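Can a robot empty and wipe out parts bins yet?

Posted by tristdale_mike, 2022-10-21

We run a small repair shop and keep hardware in molded plastic bins. Every January we dump them, wipe them out and refill them, and it takes two people most of a day for 34 bins. Is there an arm you can buy now that would do this? I don't need it fast. It could run overnight for all I care.

Norbert Charvát
Partly. Picking loose parts out of a bin has been sold for years and works fine when the parts are all the same and not tangled. Getting the last few out of the corners is harder. Two-finger grippers need room to close, and a washer lying flat against the floor of a bin gives them very little to grab. Most shops I know tip the bin and let the arm sort from a flat tray.

Wiping is worse. The arm has to press hard enough to clean and not so hard that it shoves the bin across the bench. It also has to know what is dirt. Shiny plastic throws glare back at the camera, and a scratch or a scuff looks a lot like grime. We tried it at Iltenport on bins much like yours and got through up to 30 percent of them without somebody stepping in. Clamp the bin and move your lights off to the side before you try anything else. 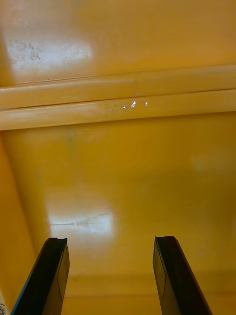 Gripper camera view, glossy yellow plastic with glare and scuffs.

gowda_bench
No. Buy liners. We put them in all our bins and now you lift the liner out and drop a new one in. Takes 2 minutes.

pleststead77
Agree with Norbert about the lights. Matte bins helped us too, if you're replacing any. For a job you do once a year I wouldn't spend the money on an arm, but if you have other work for it the rest of the time, ask the seller to run a demo with your own bins and your own parts.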